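Wikura opens arm simulator to schools and small workshops

Wikura has put its robot arm simulator on general sale, after a trial that ran with 17 schools and small workshops. The package, called Semurdale, lets a user plan and test a pick-up job on an ordinary computer before any hardware is bought.

A one-year licence costs $535 for a single site. It comes with a set of ready-made rooms, a jointed arm with a gripper, and up to 3000 small objects to put in front of it. Users can change the wall tiles, the floor and the colour of the furniture, then run the same task again to see how the arm's program copes.

"Most of our students had never written a line of code for an arm," said Tayla McAlister, who teaches technology and took part in the trial. "They started with one thing on a round table and went from there."

A black arm reaches over a red-sided table in one of the tiled rooms, with a white roll standing on the top and a square marker fixed near the wrist.

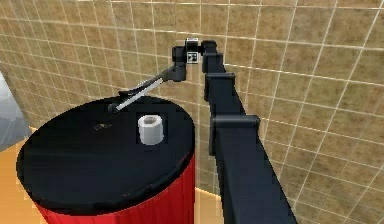 What it doesn't do

Semurdale does not handle soft materials such as cloth or bags, and two arms cannot share a room. Wikura's product lead, Wanting Shao, said cloth was being worked on but would not give a date.

Saved runs are limited to 2000 per licence. Older ones can be exported and stored elsewhere at no charge.

Licence holders from the trial keep their access until January and can renew at the same price. Orders are taken through the Wikura website.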